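Blanket allowance and laundry schedule, Resley residence hall
25 October 2021
Posted by Magdy Naciri, Housing Office

Residents are reminded that the bedding allowance for the winter term remains one blanket per bed. Additional blankets may be brought from home provided they can be washed at the hall. Comments on the schedule are welcome in this thread until the end of the week.

yung_resley
Thank you for the notice. I would ask the office to reconsider the Monday slot for the third floor. Many of us have evening classes at Skolham that day and cannot collect bedding before the laundry room closes.
Yến Ung, third floor representative

northstair
I must disagree with the previous post. The third floor had the weekend slot for all of last year, and the rest of the building accepted it. A rotation each April would be fair to everyone.

yung_resley
A rotation is acceptable in principle. My concern is the closing time, whichever floor is affected. If the room stayed open until 22:00, the matter would be settled.

Magdy Naciri
The closing time is set by the lease and cannot be changed this term. The office can permit a resident to collect bedding on behalf of a neighbor, with a signed note left at the desk.

gimedis_tenant
May I raise the matter of fleece? The posted rules state that all blankets are to be washed warm and dried on high. My fleece came out of the dryer stiff and matted after 3 washes. Cotton and fleece should not be under the same rule.

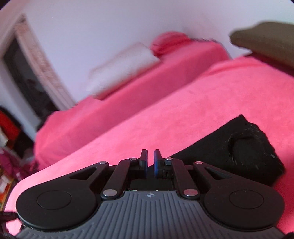 Pink fleece blanket on the bed.

northstair
Fleece should be washed cold and dried on low. I do not believe a separate rule is required, as the care label already covers it.

gimedis_tenant
The label is of little use when the posted rule contradicts it. New residents follow the sign on the wall.

Magdy Naciri
The point is noted. The sign will be amended to read "follow the care label." The request for a floor rotation will go to the Sikora building meeting, and the present schedule stands until then.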